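Janvier
Par Reet Žukauskas

Éloge du tiroir mal rangé

Ma voisine du dessus a fait venir quelqu'un pour ranger sa cuisine. Pas pour la nettoyer, pas pour la repeindre : pour la ranger. La dame est restée quatre heures et elle est repartie en laissant derrière elle des boîtes transparentes, des étiquettes et une facture que ma voisine m'a montrée avec la fierté qu'on met d'ordinaire à montrer une radio du genou. Les lentilles sont désormais étiquetées « lentilles ». On les voyait très bien avant, à travers leur sachet, qui portait d'ailleurs le mot « lentilles » imprimé en gros.

Je ne me moque pas. Enfin, si, mais avec l'amertume de celle qui a cédé aussi. L'hiver dernier j'ai acheté un système Damia, quarante-sept petits casiers modulables en trois formats, censés transformer n'importe quel tiroir en damier. Il m'a fallu une soirée pour les disposer et, au bout de quelques semaines, je me suis aperçue que je rangeais les casiers. Les élastiques avaient leur casier, les trombones aussi, et un troisième accueillait ce que la notice appelait les « divers ». Les divers ont prospéré. Ils ont annexé les trombones vers la fin de l'hiver, puis les élastiques, et au printemps tout le tiroir était retourné à son état de nature, avec des cloisons en plus.

Il faut dire un mot de cette notice, parce qu'elle ne faisait pas que donner des instructions, elle avait une morale. On m'y expliquait qu'un intérieur encombré trahit un esprit encombré, que chaque objet sans place est une décision repoussée. J'ai regardé ma vieille pelote de ficelle avec un peu de honte. Quelle décision étais-je donc en train de repousser ? J'ai cherché sincèrement. Je crois que c'était celle d'acheter de la ficelle.

Depuis, je lis tout ce qui s'imprime sur la question, comme on finit par lire les articles consacrés à sa propre maladie. Il existe une application, Ceta, qui vous propose de photographier vos affaires une par une afin d'en dresser l'inventaire. J'ai tenu une semaine. À la fin j'avais enregistré 662 objets, dont quatre-vingt-treize stylos, et je n'avais toujours pas quitté le salon. L'application m'a félicitée. Elle m'a ensuite demandé lequel de ces stylos m'apportait de la joie, question à laquelle je n'ai pas de réponse publiable.

Ce qui me gêne dans cette littérature, c'est le mépris tranquille qu'elle affiche pour le tas. Le tas serait une paresse. Or quiconque a vécu avec un tas sait que c'est une archive, et plutôt bien tenue. Ce qui sert souvent remonte, ce qui ne sert jamais descend, et les factures de gaz sédimentent gentiment par année. Mon père travaillait ainsi. Son bureau ressemblait à une carrière après un tir de mine, et il en extrayait n'importe quel papier en moins de temps qu'il n'en faut pour retrouver un mot de passe. Le jour où ma mère, par amour, a tout classé dans des chemises de couleur, il a cherché l'acte de vente de la maison pendant deux mois. Il était dans la chemise verte. Le vert, pour elle, c'était le jardin, et le jardin, c'était la maison. Pour lui, le vert c'était l'assurance de la voiture, qui était verte.

Tout le malentendu est dans cette chemise. On ne range jamais pour tout le monde. On range selon une idée, l'idée est dans une seule tête, et les autres habitants du logement sont priés de la deviner en pyjama, à six heures du matin, en cherchant les filtres à café. Le désordre a au moins cette politesse de n'imposer aucune théorie. Devant un tas, tous les membres de la famille sont à égalité, et tous soupirent.

On m'objectera les gens de métier. Le chirurgien, le cuisinier, le pilote de ligne. Je concède volontiers le chirurgien. Je n'ai aucune envie qu'il fouille. Mais l'immense majorité d'entre nous n'opère personne dans son entrée, et il est curieux que la vie domestique ait pris pour modèle le bloc opératoire au moment même où les bureaux, eux, se donnaient des airs de salon avec des poufs. Je travaille deux jours par semaine dans un de ces bureaux, chez Quan, où je n'ai plus de tiroir du tout. J'ai un casier à code. J'y garde des biscuits et une paire de chaussures, et chaque soir je rends mon plateau de table aussi nu que je l'ai trouvé, comme si je n'étais pas venue. Certains jours, c'est assez fidèle.

Et puis il y a les enfants, sur qui la doctrine s'est abattue avec une vigueur particulière. Mon neveu a reçu à Noël un jeu de construction de la marque Skadusex - je n'invente rien, la marque est sérieuse, c'est le service commercial qui devrait s'inquiéter - livré avec un bac de tri par taille et par couleur. Il a sorti toutes les pièces et les a versées dans une bassine. Sa mère les a remises dans le bac. Il les a reversées dans la bassine. Ce dialogue a duré une bonne partie des vacances, et j'ai fini par demander à l'intéressé pourquoi la bassine. Il m'a répondu que dans le bac on trouve seulement ce qu'on cherche. J'ai noté la phrase sur un bout de papier, que j'ai évidemment perdu, puis retrouvé sous les piles électriques.

Je ne dis pas qu'il faille vivre dans la bassine. J'ai connu un appartement où l'on entrait de profil, et la philosophie n'y était pour rien. Il y a un désordre qui fait souffrir, et ceux qui en souffrent méritent mieux que mes plaisanteries. Je parle du désordre ordinaire, celui du sac à main, de l'établi, du panier à pain où dorment deux clés et un tournevis. On nous le vend comme un symptôme afin de nous vendre la boîte. La boîte, une fois chez nous, prend de la place. Il faut alors une étagère pour la boîte, et je connais un couple qui a déménagé.

Ma voisine, elle, a tenu jusqu'à la semaine dernière. Je suis montée lui emprunter des lentilles. Elle a ouvert le bocal marqué « lentilles » et il y avait dedans du boulgour, parce que les lentilles étaient finies et qu'il restait du boulgour. Elle a voulu décoller l'étiquette, qui n'est pas venue. Nous avons mangé le boulgour.

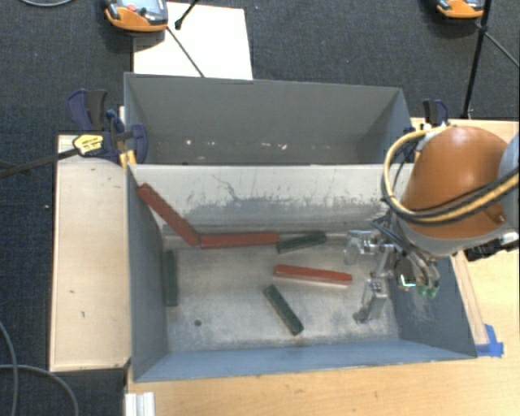 Quant à mes casiers, je les ai empilés au fond du placard de l'entrée, derrière l'aspirateur, à côté des sacs qui contiennent d'autres sacs. Ils y sont très bien. Si quelqu'un en veut, je les donne, mais il faudra venir m'aider à les chercher.

Commentaires

Marjolaine_T
J'ai lu votre texte à voix haute à mon mari, qui trie ses vis par longueur. Il n'a pas ri. Il m'a demandé si les casiers étaient encore disponibles.

Pierre-du-Causse
Un peu facile. Quand on vit à cinq dans un petit logement, l'étiquette évite bien des disputes. Le reste se discute, et l'histoire de la chemise verte m'a rappelé mes parents.

lalo
le petit a raison pour la bassine !!

Odile B.
Chez nous le panier à pain contient aussi un thermomètre. Personne ne sait d'où il vient et personne n'ose le jeter.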